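靴下は本当に「ペアで隣に干す」べきか 角型より丸型ハンガーを選んだ人のための干し方

公開日:2023年6月19日

洗濯の記事を読むと、靴下の干し方はたいてい断言口調で書いてあります。履き口を上にしろ、いやつま先を上にしろ、ペアは必ず隣同士に、間隔はこぶし1つ分。根拠が書いてあることはあまりなく、別の記事では逆のことが同じ調子で書いてあったりします。

当サイト「Cirkura」でも過去に似たような記事を載せていたので、あまり偉そうなことは言えません。去年の11月に自宅で干し方を変えながら使ってみて、残ったやり方だけを書き直したのがこのページです。条件をそろえた実験ではなく、一軒の家の洗濯物の話なので、そのつもりで読んでください。

用意するもの

・ピンチ付きの丸型ハンガー(楕円でも可)
・脱水の済んだ靴下や小物
・予備のピンチ 2個

専用の靴下ハンガー、抗菌をうたうピンチ、速乾スプレーの類は使いません。Nulatoという名前で売られている「靴下専用リング」も試しましたが、普通の丸型ハンガーとの違いが分かりませんでした。値段の違いは分かりました。

手順1 干す前にハンガーを空の状態で吊る

床やソファの上で留めてから持ち上げるやり方は、効率がいいと紹介されがちです。やってみると、持ち上げた瞬間にピンチが絡んで、ほどくのに時間を取られます。先に物干しに掛け、胸から目の高さで留めていくほうが早く終わりました。背の低い人は、いったん低いところに掛けて、最後に移してください。

このとき、ピンチが枠の溝からずれていないか一周見ておきます。枠の裏側は上から見ると分かりにくいので、下からのぞくのが確実です。

手順2 重いものから、向かい合わせに留める

丸型ハンガーが傾く原因はほとんどここです。厚手の靴下を1足分まとめて片側に寄せると、もう片側に薄いものをいくら足しても水平に戻りません。厚手の片方を留めたら、もう片方は中心のフックを挟んだ反対側に留めます。つまり、ペアを隣に干すという定番の教えとは合いません。

取り込むときにペアを探す手間が増える、という反論はもっともです。ただ、うちの場合は黒い靴下が何足もあるせいで、隣に干してもどのみち見比べることになります。柄物ばかりの家なら隣同士でも構わないと思います。傾いたら直せばいいだけの話です。

手順3 内側のレールは小物に回す

内側にもレールがある型は、ここをどう使うかで乾き方が変わります。外側と内側の両方に厚手を吊るすと、布同士が触れて、触れたところがいつまでも湿っています。内側には薄手のもの、ハンカチ、子どもの靴下くらいにしておくのが無難です。

「内側から外側へ風が抜けるので中央も乾く」という説明も見かけますが、室内の弱い風ではあまり当てにしていません。

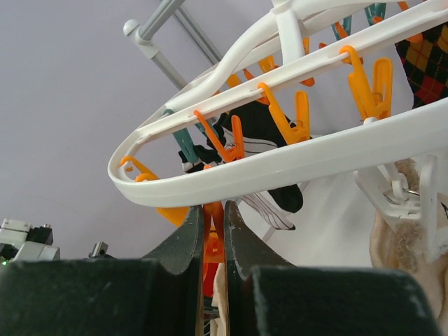

白い丸型ハンガーを下から見たところ。オレンジのピンチに青緑のものが交じり、内側のレールのそばには黒い靴下。

手順4 履き口かつま先か

いちばん意見が割れるところです。つま先を上にするとゴムが湿気から遠ざかる、履き口を上にすると重みでゴムが伸びる、と言われます。理屈はどちらもそれらしく聞こえますが、3週間ほど左右で向きを変えて干しても、手で引っぱって分かるほどの差は出ませんでした。

そこで、ここは留めやすさで決めています。厚手は履き口の片側だけを挟み、口が開くようにします。両側をまとめて挟むと中に空気が入らず、乾きが遅くなるのは触って確かめられました。薄手はどちら向きでも気にしません。ピンチの跡が嫌な人は、つま先の縫い目を挟むと目立ちません。

手順5 ピンチの色分けはするべきか

色の違うピンチを家族ごとに割り当てる、という整理術があります。Farkelの収納ページにも載っていて、一度はまねしました。続いたのは最初の数日だけです。濡れた靴下を片手に目当ての色を探すより、手前の空いているピンチに留めるほうが早いのは当たり前でした。

色が交じったハンガーは見た目が落ち着かないと言う人もいますが、乾き具合には関係がありません。割れた分を手持ちの別の色で補えば十分です。大きさの違うピンチが並ぶ場合は、大きいほうを厚手用にしてください。

手順6 取り込みは引っぱらない

急いでいると下から靴下を引き抜きたくなります。確かに一度で外れますが、プラスチックのピンチはこれで枠から飛びます。Krögerというハンガーの箱には「引っぱって外せます」と書いてありました。書いてあるとおりにして、その日のうちに1個なくしました。面倒でもつまんで外します。

よくある失敗

ハンガーが回ってしまう
フックの掛かりが緩いだけのことが多いので、竿に溝や滑り止めがあるか見ます。洗濯物の配置を変えても回転は止まりません。

全部乾いたのに1枚だけ湿っている
厚手を内側のレールに干していないか確認します。そこだけ外側に移し、20分ほど扇風機を当ててから触り直してください。

ピンチが足りない
薄手なら2枚を重ねて留めたくなりますが、重なったところは乾きません。タオル用の竿に掛けるか、次の回に回します。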